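Gurside opens handling lab for two-arm demonstration

13 February 2022

Gurside held an open day at its Skodmont site this week to show a two-arm handling cell intended for small shops and canteen counters. Visitors watched the cell run in blocks of 27 minutes, with a pause between blocks for questions and for resetting the goods. Attendance was limited by the floor space behind the safety line, and the morning session was full before the doors opened.

The cell has been under development since September. It is built on a standard bench and uses two arms of the same type, mounted at the far side of the table so that an operator can load goods from the front. Each arm carries a two-finger gripper. The fingers are not changed between products, and the opening width is set in software from a product table that currently holds about 900 entries. Most of the entries were supplied by Chong, a regional wholesaler that has worked with the lab on packaging data.

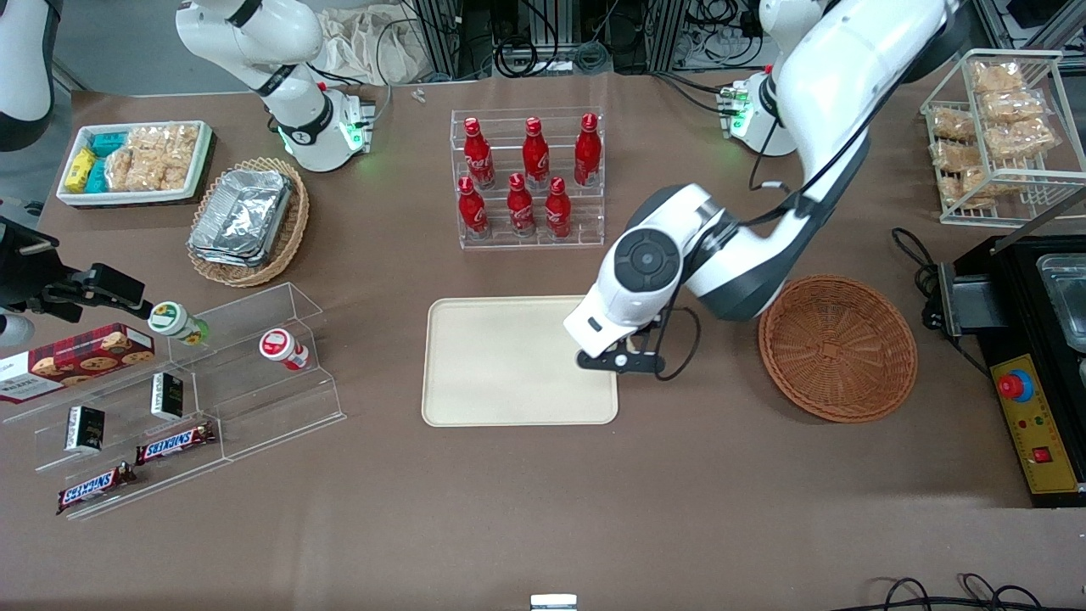 Order assembly was the main task on the program. An order is sent from a terminal, the controller assigns each item to the left or right arm, and the items are brought to a common tray for hand-over. Assignment is by reach first and by queue length second. The goods were chosen to give the grippers different problems: red Coca-Cola bottles in a clear stepped rack, clear bags of puffed rice crackers, foil food containers stacked in a basket, and small jars and Snickers bars on a tiered shelf. According to the engineers the bags are the hardest of these, as their shape changes with every grasp and the contact point cannot be taken from a stored model. Rigid boxes and jars are handled from stored models only.

Both arms work over the tray, so the space above it is treated as a shared zone. Only one gripper may enter at a time. The other is held at a waiting point until the zone is released. This costs cycle time, and several visitors asked whether the rule could be relaxed. The lab's answer was that a version with continuous distance checking exists in simulation but has not been cleared for use in front of the public.

Gadeck, which supplied the controller software, gave a short talk on fault recovery. If a grasp fails, the arm retries from a second angle, then skips the item and reports it to the terminal. The log from internal trials, covering 2000 picks, was available on a screen beside the talk area. The lab said it would publish a summary after the next round of tests, which will add lidded cups and paper-wrapped goods.

No price or delivery date was given. A second open day is planned at the same site, and registration will be handled through Gurside's front office.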